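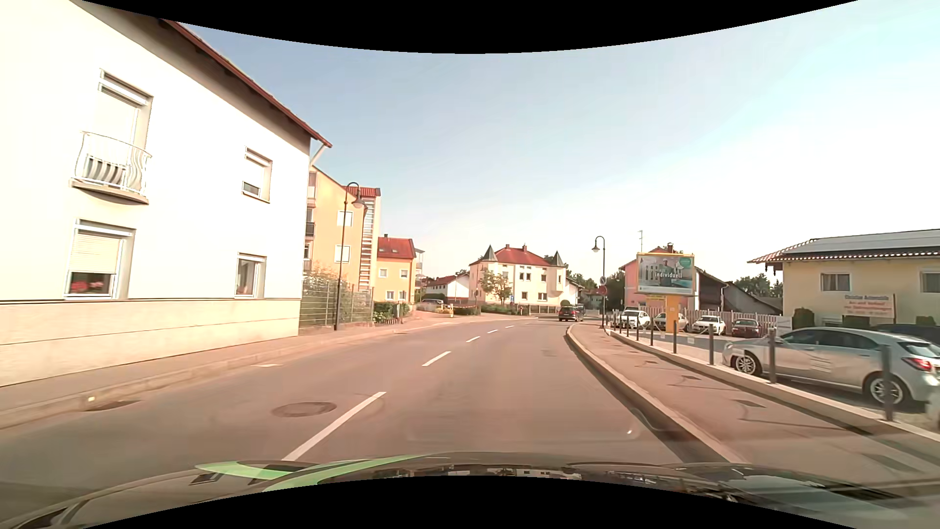
Driving Days

We came into Kallside mid-morning in March, 120 kilometres after the last decent coffee. The road bends right past a big white building with a little rounded balcony, and there were red flowers behind the glass downstairs. Most of the shutters were lowered. After that it's yellow walls and red roofs, and plenty of hedge.

I'd booked a room at the Mondero for 64 a night, parking included – the centre charges by the hour. Dinner was grilled fish. Tomorrow it's the back road to Pirovel.

Search this blog Go

Filed under: road trips, small towns, where we stayed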